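How a Cupboard Door Knows Which Way to Swing

By Sofia Esteves
Sun 4 October

Think of all the doors you have opened since breakfast. There was probably a bedroom door and a bathroom door, and then the cupboard where the cereal lives (and maybe the cupboard where the cookies live, but we won't ask about that). Every time, the door swung open in a nice smooth curve and didn't fall on your toes. The part we have to thank for that is small and easy to miss, and it is called a hinge.

A hinge joins two things together so that one can stay still while the other one turns. Your elbow works a little like that. Your upper arm can stay where it is while the lower part swings up and down, which is very handy when you are eating soup.

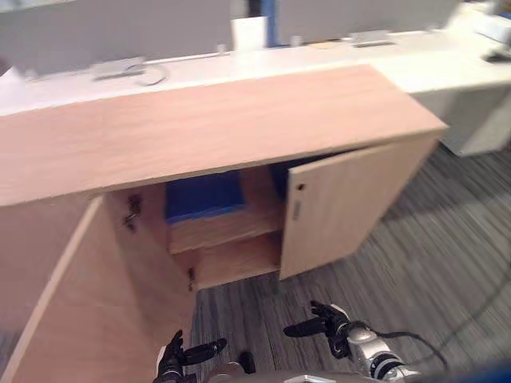
Dindier Junior, page 59

A low wooden cabinet with two doors is a lovely place to start looking. When the doors are open you can see the shelf inside, and you can also see the hinges on the side wall, one higher up and one lower down. Why two? Well, suppose a door had only one hinge, right in the middle. The door could tip and wobble, a bit like a picture hanging from one nail. With one hinge near the top and another near the bottom, the door is held in two places and stays straight.

Now try a little experiment. Find a door at home and ask a grown-up to stand with you. Push it gently with one finger on the side far away from the hinges. Easy! Now push it again, still gently, but much closer to the hinges. It feels heavier, doesn't it? The door hasn't changed at all — you have only moved your finger. Far from the hinges, your small push gets more turning power, and that is why handles are usually put on that side. Keep your fingers well away from the gap where the door meets the frame, please. It can pinch very hard.

Of course, metal parts need something to hold them to the wood, and screws do that job very well. A screw has a thread, a long thin ridge that winds around it like a slide at the playground. As the screw turns, the thread bites into the wood and pulls itself in.
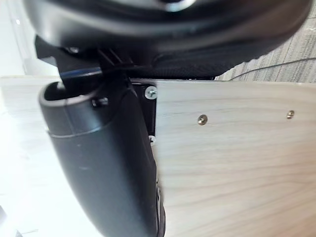
A silver screw with a cross-shaped top, fitted in black metal beside light wood.

The cross is there for the screwdriver. Its tip fits snugly into the four little arms, so when you twist the handle, the screw twists too. My neighbor Rui Teixeira repairs old furniture, and he likes to turn the last bit slowly by hand so the wood doesn't crack. If a door at your house squeaks or droops, a loose screw may be the trouble, so go and tell a grown-up what you found.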